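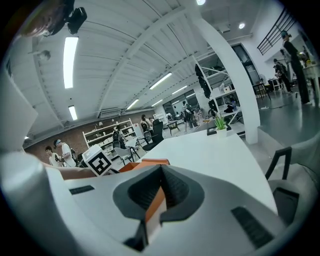 Oficina Skevotbridge, mesa branca e zona envolvente.

Lista de verificação de segurança – ronda de junho
Responsável: Yoga Pattinasarany
Sala: Cloleck, piso de trabalho

1. Iluminação do teto: conforme. Luminárias compridas acesas.
2. Tampo da mesa: conforme. O vaso com planta deverá passar para outro local antes de trabalhos com líquidos.
3. Estante metálica junto ao pilar curvo: a corrigir. Caixas e equipamento variado sem etiqueta de carga; rever também os artigos pretos suspensos na parte superior. Prazo: 10 dias.
4. Estante aberta junto à parede de tijolo: conforme.
5. Guarda do patamar: fixações por verificar – pedido n.º 1215 enviado à Retico.

Nova visita na segunda-feira, às 10h.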